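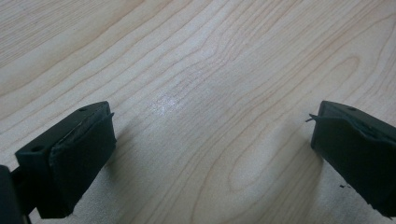
Mulura Leadership & Team Development

Stop asking your managers to be available all day

Quick one, because I have a call at 2 and this has been bugging me since January.

Open door policy. Every company has one. Every new manager gets told to have one. Sounds generous. Mostly it wrecks people.

I spent a good part of the winter with the team leads at Amaral, a mid-size freight outfit, decent pay, people who like each other. One of the leads let me go through her chat history for a quarter. 3,774 messages sent to her directly. Not group stuff, not newsletters. Just her. Her own boss had written "needs to be more strategic" on her review. When, exactly?

We went through a chunk of them together. Where's the form. Can I swap shifts. Did you see my other message. Most of it had an answer written down somewhere, and asking her was faster. Of course it was, she always replied in five minutes. She'd trained them to do it. Good person, good intentions, no time left to think.

And the team wasn't better off either. Ask a grown adult to decide something when the boss is always right there and they wont. Why would they? You get a team that checks everything twice and owns very little.

So what do I want instead. Closed hours. Real ones, on the calendar, where the lead cannot be reached unless something is on fire. At Amaral we started with 2 hours in the morning. First week was ugly. People hovered. Somebody sent an email with "not urgent but" in the subject line, then called to ask if it had been read. By week three the hovering had mostly quit and a couple of the quieter people were sorting out shift swaps on their own.

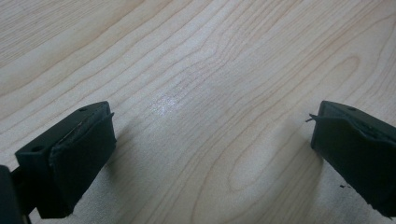
Wood grain, detail

I know the pushback. I've had it from a client at Ustia, pretty loudly. "My people need to know I'm there for them." Fine. Be there. Hold your one on ones and don't cancel them, which by the way is what the open door crowd does constantly, becuase they're too busy answering stuff. A half hour with your full attention beats a week of thumbs up emojis.

Also not everybody walks through an open door. The confident ones do. The new hire with a real problem sees you typing and goes back to her desk. Booked time is fairer to her.

Does it work everywhere? No. If you run an emergency desk, ignore me. But most of us don't, and we act like we do.

Try it for a month. Tell the team why first, in plain words, so they don't think you're mad at them. Then shut the door and see who knocks.

Okay, call time. Part two will be on meetings.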